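Group project report, second draft. Comments from the first draft have been dealt with, except the one asking us to be more optimistic.

## What we set out to find

Our question was whether a machine can do the boring half of housework yet. We left out vacuuming, where the machines have a head start, and cooking, where the fire code has opinions. That left laundry, table clearing and restocking a shelf. We spent most of the term on laundry.

The plan was to collect hand-guided demonstrations with grippers, train a policy on them, and compare the result with an ordinary person doing the same chore. We called the project Ernov, after a long meeting in which all the better names were voted down.

## Why cloth is the hard one

A mug has a handle and keeps it. You can measure a mug in the morning and it will still be that mug in the afternoon. A cloth has no such loyalty. Pick it up by a corner and the other three corners go somewhere else, usually underneath. Drop it and you have a new shape that was not in the training set and never will be again.

Most of the reading we did treats folding as the problem. After two weeks we decided folding is the easy end. The trouble is everything that comes before it: finding an edge in a heap, telling an edge from a crease, and getting hold of one layer when there are four. Our first policy was very confident about creases. It would take hold of one, lift, and produce a slightly higher heap.

## Collecting the demonstrations

We recorded 139 demonstrations in the shared lab at Drondodthorpe, and kept all but 19. The ones we threw out were mostly cases where the person gave up and used their fingers, which is a finding of its own but not one you can train on.

Working through two grippers is a humbling way to fold laundry. You know exactly what you want to do, you have done it since childhood, and now you have to do it in oven mitts. One hand pinches the cloth while the other looks for something worth pinching. Everybody on the team got faster with practice, and everybody developed a personal style, which the training did not thank us for. 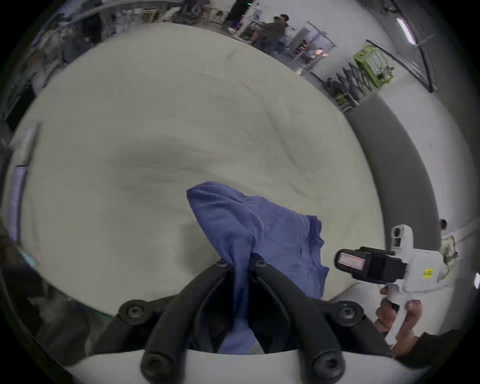
## Results

We set each trial up the same way: one cloth, dropped from chest height, 30 seconds on the clock. The goal was a cloth lying flat with all four corners showing. Folding was a bonus that we soon took off the score sheet.

- Person, bare hands: 30 out of 30
- Person, two grippers: 19 out of 30
- Trained policy: no full successes, several near misses, one cloth on the floor

The middle line is the one we would point to. If a human brain with a lifetime of laundry behind it struggles with these fingers, some of the blame belongs to the fingers. We swapped in softer tips from a Carrasco kit late in the term and liked them, but ran out of time to repeat the trials, so they get a sentence here and no number.

## The shop-floor side

For the restocking task we used boxes on a low shelf, and things went much better. The policy placed 80 boxes over one long Tuesday and needed help only when a box arrived open. Boxes are cooperative. If your home contains mainly closed boxes, automation is ready for you now.

We had also planned to run the Tovano table-clearing routine for comparison. It needed a newer controller than ours, and that was that.

## What we would change

More cloths, for a start. We would also have one person do all the demonstrations, or else many more people, since four styles turned out to be the worst amount.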